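Last updated: November

Progress report, second reporting period
Handheld gripper kit trial, Bragança site
Prepared by Romain Bailly for the program office at Aris

The trial covers the Ororex handheld gripper kit, supplied by Visix under the evaluation agreement. The purpose is to decide whether Aris should license the kit for its household task recording work next year, and on what service terms. The first report dealt with delivery, setup and operator training. The present one covers the first full stretch of regular use.

Status

We received 2 pairs of grippers and both pairs have been in use since the start of the period. A total of 3940 recordings have been uploaded, which is slightly ahead of the plan. Most are kitchen and dining tasks: clearing, stacking, sorting cutlery, moving food containers. Laundry tasks have started but the share is still small, and I would not draw anything from them yet.

Of the uploads, 13 percent were rejected at review. The most common reason was loss of tracking when an operator turned too quickly. Next was a fingertip leaving view at the moment of contact. Rejections were higher in the first weeks and came down after we asked operators to pause briefly before each grasp. Visix has since added that advice to its setup sheet.

Handling of dishes

Stacked and nested dishes were named in the agreement as a priority, so they get their own section.
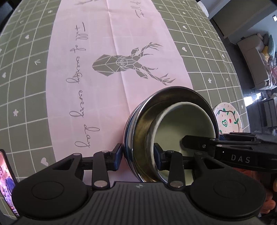

Fingertips are the part of the kit we have spent the most time on. The blue rubber pads supplied by Visix hold well on ceramic and reasonably well on polished metal, provided the operator gets the pads square to the surface. Nested items are harder. With a white bowl sitting inside a stainless steel one, one pad goes against the outer rim of the steel bowl and the other reaches inside and presses on the white one, so both bowls are held in a single pinch. Our task sheet did not say whether that counts as one grasp or two, and reviewers were marking it differently. We now label it as a joint grasp and have gone back over the earlier dish recordings to make the labels match.

Two-handed work on dishes is slower than we planned for. The linkage fingers open wide enough for every bowl in our set, but two grippers working over the same dish get in each other's way, and operators need practice to bring the second one in from the side. I have moved some hours from single-hand tasks to cover this.

Hardware and service

One gripper developed play at a finger joint and was sent back. Visix replaced it under the agreement at no charge, and the replacement arrived in working order. We lost four working days. A spare unit held on site would have avoided this, and I have asked Visix to quote for one as part of any license.

Fingertip pads wear faster than the manual suggests. We are changing them every 30 operator hours. They are simple to change, but the cost is not in the current budget and should be added. The price list Visix sent us sells pads only as full sets, even when a single pad is worn. I have raised this with them and have no answer yet.

Upload software has been stable. The labeling tool still drops the operator code if a session is paused and resumed, so we enter it again by hand. Visix says a fix is in testing.

Operators report some wrist fatigue in longer sessions. We shortened sessions and added a break, with no clear effect on output.

Next period

We will bring laundry tasks up to the planned share and finish the two-handed dish set. We will also repeat a sample of the early rejected tasks with trained operators, to see how much of the rejection rate came from inexperience.

Decisions requested from Aris

Approval to move unspent travel money to fingertip pads.

Confirmation that the joint grasp label is acceptable for the final data set. If it is not, we need to know before the two-handed set is complete.

A contact in purchasing for the license discussion with Visix. Their quote will be forwarded when it arrives.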